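Lollavholm Open Day

The Lollavholm Open Day is a public demonstration of laundry-handling robots held at the Lollavholm textile workshop, on the harbour side of Skorkholm. It began as an afternoon for local laundry firms and was opened to the public in its second year. The best documented edition took place in December 2019, when 159 visitors signed the book at the door.

Background

The workshop was set up by Shirley Marsden, a former laundry manager, to test machines that sort and fold used clothing. Robots had long been able to move stacks of flat towels, but mixed garments arriving in a heap were still sorted by hand at every laundry in the district. Marsden's view was that laundry staff should see the machines while they were unfinished and say what was wrong with them. Early visits were by invitation only and took place in June.

The move to winter followed complaints from the laundries, whose hotel work is heaviest in summer. An entrance charge was discussed and dropped.

Programme

The 2019 open day was divided into 4 sessions, each led by a member of the workshop. Visitors were taken through in groups of 18, with latecomers added to the final session. Hằng Phan gave the opening talk, on how a gripper finds an edge or a fold it can hold. Florante Ambrosio ran the main demonstration, in which a robot known as Vesta picked garments from a table one at a time.

Vesta's gripper closes two flat fingers on a small pinch of cloth. The camera sits close to the fingers, so the view on the visitors' screen was mostly fabric. Ambrosio used this view to point out seams, hems and care labels – the parts of a garment that tell a person which way round it is, and which the software was being taught to use in the same way.

A second robot, Tsao, was shown folding pillowcases. It worked more slowly than Vesta and had been built two years earlier, with a wider gripper that did not suit small clothes. Visitors could bring an item from home for either machine to try. Wool coats and anything with loose beads were refused.

Reception

Chinyere Akande, who ran a laundry in Skorkholm, wrote an account of the day for a local trade newsletter. She praised the handling of knitwear but thought the pace too slow for commercial use, and noted that the talk could not be heard from the back of the room. Tamunoemi Edet, the workshop's engineer, replied in the following issue. He agreed about the pace and said that a lapel microphone had been bought.

Later editions kept the same order of sessions, although the pillowcase demonstration was shortened to 5 minutes.
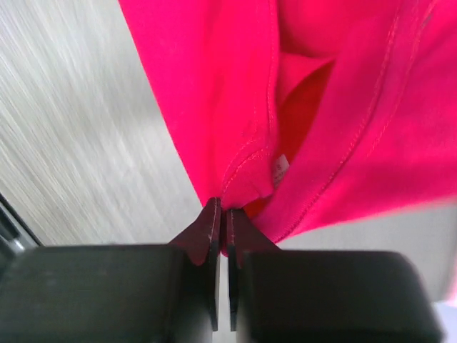 Vesta's gripper holding a pink knit garment, with the care label partly visible inside a fold.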